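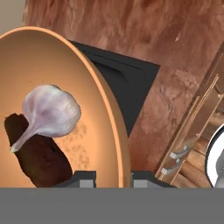

Prep at Levetti used to start at 4 in the morning, by hand, in the cold end of the building. Peel, trim, sort, bowl it up, next. Now a good part of the day is at a desk, on the simulated kitchen, deciding what the arm should handle before the real one gets a try. A garlic bulb on top of a dark root in an orange bowl, say. Easy for anyone with hands. For a gripper the neck of the bulb is the question, lying right across the thing you may want first. The cooks know this stuff, and thats what they get paid for now.

Not everyone likes it. 18 people on the prep crew when Jinell sold the company its first arm, same 18 today, but the hours moved and so did the talk. Less gossip over the sink. More typing. One cook with 40 years in kitchens told me she misses having wet sleeves. Another went home in May with no sore wrist, first time in ages.
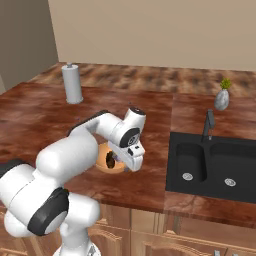 The argument at lunch is over reach. The Obura plant across town runs its line at 300 bowls a shift and the managers want that number here too. The crew wants room to stand. On screen they keep going over layouts like this one, the white arm leaning out over the bowl, paper towels at the back, the double sink off to the right, and asking where a person is suposed to go. Good question. Jinell says next version. The crew has heard next version before.

Comments

preso_line2: we have the same fight at Preso, sink side always loses

tk: So who cleans the arm?

oldfrycook: 4 am start, don't miss it one bit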